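3.2 Table coverings

The tables in the Nokbridge dining room were covered at all times during the study. We kept the covering because people in ordinary homes eat and put down their things on cloth, and most earlier work on small household objects used bare surfaces. A bare surface is easy to measure, but it hides two questions which are important to us: how a fold changes the position in which a light object comes to rest, and how a printed pattern changes the way its outline is seen.

The covering was a large cloth with a check pattern in pale blue, white and a grey-brown tone. It was not ironed and not fixed to the table. Folds were left as they were, also the long ones that continue to the side where the cloth hangs down. Between sessions we did not pull it flat. In the Craddock survey, 280 households answered a question on table covering, and many of them wrote in the free field that the cloth stays on the table from one meal to the next. We wanted to stay near to this habit. 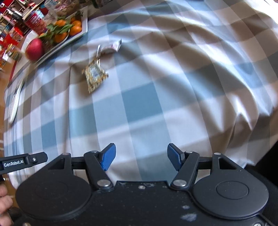

3.3 Small packaged food

The second group of objects was sealed single portions of snack food. Such packets are common in kitchens and on dining tables, and they are difficult to describe by shape alone. The ends are flat and stiff, the middle part is soft, and the width is not the same over the length. We therefore recorded three properties for each packet: the form of the sealed ends, the place of the printed bands, and the side which was facing up.

The side facing up needs a short remark. When the back of a packet is visible, the viewer gets mostly small print and a barcode, and the colored decoration may remain only at the ends or in a narrow band. Figure 2 shows a packet in this position. Its warm brown and orange tones are well separated from the blue and grey blocks of the cloth, but the pale panel with the print is much closer to the light parts of the check. In our notes we call this a mixed contrast case - one part of the object is easy to find and the other part is not.
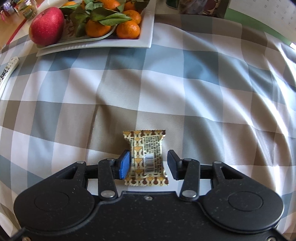
Figure 2. Sealed snack packet on the rumpled check cloth, with the barcode and small print visible.

Following the Borkov scheme, each placement was given one of 2 labels, "on fold" or "between folds". Where a packet was lying partly on a fold, we used the first label. Bright highlights on the ridges of the cloth were noted separately, as they can be confused with the shine of a wrapper.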